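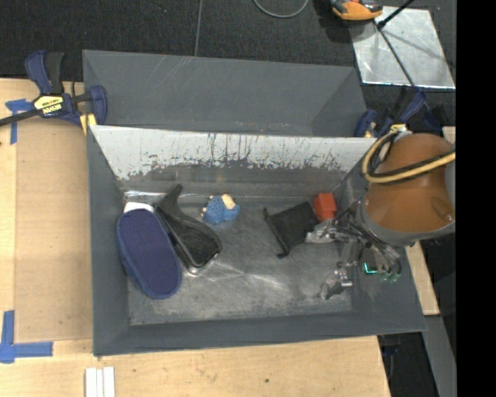

*Fig. 4. Front bin with a mixed load, arm coming in from the right.*

## 3. Setting up the picking bench for your shift

I wrote this section for the returns team at Bainbridge, but Jakside runs the same bench, so it should work for you folks too. If you've only ever sorted returns by hand, read the whole thing once before you touch anything. It takes a few minutes and then you'll mostly ignore me, fine!

### Before you start the arm

1. Check that the stop button is within your reach from where you stand. Press it, twist it out again, and look for the READY line on the panel.
2. Push the two gray bins right up against each other. A gap between them is where small stuff goes to disappear.
3. Tighten the corner clamps by hand until the bins don't shift when you lean on the rim. We use plain bar clamps (the IRWIN one in Fig. 4 is typical) - any decent clamp will do.
4. Look over the blue tape on the tabletop. If a piece has lifted, put fresh tape down in exactly the same spot.
5. Load the front bin. Small mixed loads are best, spread out a little, nothing sticking up past the rim.
6. Step back, pick **Mixed Returns** on the panel and hold START for two seconds.

> **Caution:** Keep your hands out of the bins whenever the arm is live, even if it's standing still. It may only be thinking about its next pick. Hit stop first, every time.

> **Note:** Scratches and worn patches inside the bins are okay. A bent rim isn't, so tag it and swap the bin.

### When it gets stuck

Flat things lying on bare metal are the hard ones for it, and so is anything resting against something else, like the navy and black items at the left of Fig. 4. The arm tries a pick 9 times and then asks for help. When that happens:

1. Press stop.
2. Nudge the item so it has some space on at least one side.
3. Take your hand out, release the stop and press RESUME.
4. If it asks again for the same item, pull it and put it on the hand-sort cart. Don't fight with it.

### What changes for you

I sorted at this bench for years, so I get why people ask. The arm handles the repeat picking, and you handle loading, odd items and anything that needs a judgment call - is it damaged, is it complete, does it go back on the shelf. In March we put about 4,000 items through, and my shoulders noticed the difference. You do walk more, though, and the first week feels slow. You'll spend a lot of it watching and wondering if you should jump in. (Usually you shouldn't.)

Bench time is now split between two people per shift so that one person isn't stuck babysitting. Joanne Ellwood keeps the rota, so talk to her about swaps. For the hand-sort side, Tamara Holovko can sign you off once you've done a full cart with her.

Write every stop in the bench log, including the ones you think were your own fault. Tsz-kin Fung goes through it to adjust the pick settings, and a blank log gives him nothing to work with. Time, item, what you did. One line is plenty.

Shutting down at the end of a shift is in section 4.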